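3.2 Small tables, laps and other landing spots

I went into this part of the study thinking the big furniture would be the story. Desks, benches, the long cabinets under the windows, all the stuff a facilities department puts on a floor plan. Then I sat down with my notes from the Pamwood rooms and kept running into the little tables! They're cheap, they weigh next to nothing, they have no fixed place on any plan I was given, and people put things on them all day long.

A quick word on how I counted. A "put-down" is any time a person sets an object on a surface and lets go of it. I logged 300 of those in April, across 3 rooms, and dropped the ones where my own handwriting beat me or where I couldn't tell which surface was meant. That left 276. Of these, 100 were on what I call small tables, meaning a top that one person can carry across the room with whatever is on it. (I tested this myself, with a full mug, and I don't recommend it.)

The typical one has a wooden top with rounded corners and thin black wire legs that cross underneath. The one in Figure 1 has a white box with a lid on it, and it's a good match for the sort I mean. A top that size holds one box comfortably, and a second object usually goes half on and half off, or on top of the first.
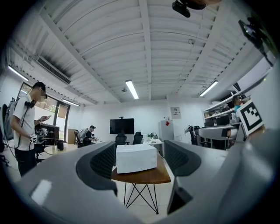

Size matters here in a way I hadn't planned for. On a bench, a newcomer's object joins a crowd and you can leave it there for a week. On a small table it pretty much is the table's contents, so the next person who wants the spot has to deal with it. I saw boxes get lifted, looked into, turned so the long side ran with the table, and put back. I also saw a few get moved to the floor with a bit of a sigh, and those tended to stay on the floor until somebody swept. Lids made a difference too: anything with a flat lid got treated as a second tabletop almost at once, and my log is full of entries like "cup on box" and "keys on box on table."

I should say something about the legs, as two people who read a draft asked. Wire legs leave the floor visible, so the table doesn't seem to take up room even when it's right in the walkway. My hunch (and it's only a hunch, the log can't settle it) is that this is why folks let these tables drift. The solid ones, like the Bunora cubes in the smallest room, got pushed back against a wall by the end of the day. The wire ones stayed wherever they'd last been handy.

Ntuli's scheme for sorting surfaces, which I borrowed for the coding sheet, has four classes: fixed, heavy, light and floor. It worked well enough for furniture. It had no home at all for the thing I noticed next. 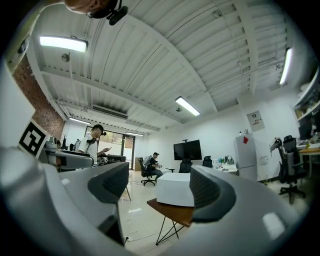

Bodies turned out to be my missing class. Plenty of objects never reach a surface, and by my own rule they don't count as put-downs, which bothered me more every day I was in there. You can see both halves of the problem in Figure 2. One man is standing right beside a workbench with his phone in his hands, and the bench is already cluttered with equipment. The other is on a wheeled office chair, leaning forward with his hands together over something in his lap. My coding sheet would give that room a zero for both of them, and that seems wrong to me, especially for the lap.

So I added a fifth class, "held or lapped," for the second pass. I only used it for notes, never for the totals, and Table 4 leaves it out. If I ran this again I'd want it in from the first morning, with one code for standing and another for sitting. I'd also want to note the nearest clear surface each time, in arm's reaches, so that a lap next to a full bench and a lap next to a clear one don't end up in the same row.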